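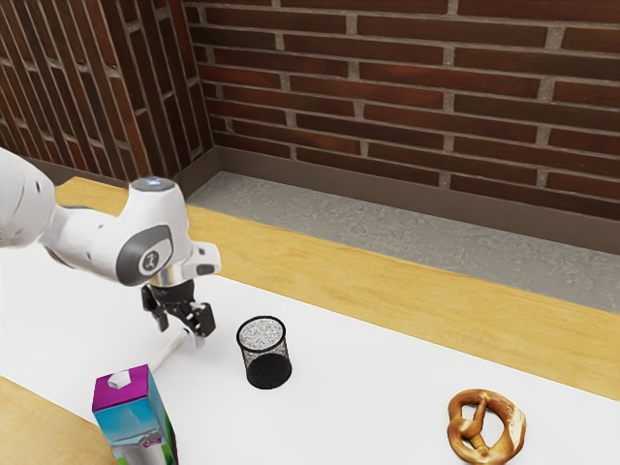
About Hendeck

Hendeck is a contract testing laboratory for adhesives, sealants and coatings. We measure bond strength, cure time, peel resistance and aging behavior for manufacturers who do not run these tests in house.

The laboratory is located in Stutthorpe and is managed by Loredana Cattaneo, a polymer chemist who previously worked in packaging films. Two sections report to her: mechanical testing and environmental aging. Almost 500 test programs were completed last year, most of them for the construction and footwear sectors.

Standard peel and lap shear programs are reported within 10 working days of sample receipt. Aging programs take longer – a typical humidity cycle runs for 60 days, and samples are removed at intervals agreed with the customer. Load cells are available up to 100 kN.

In December we took over the coatings work formerly carried out by Nkosi. Existing Nkosi report numbers remain valid, and archived data can be requested through the main office. Customers using the Tekeo sample tracking system can continue to do so.

Samples are accepted Monday through Friday until 4 p.m. Please include a completed submission form and a safety data sheet for each material – shipments without them are held at reception.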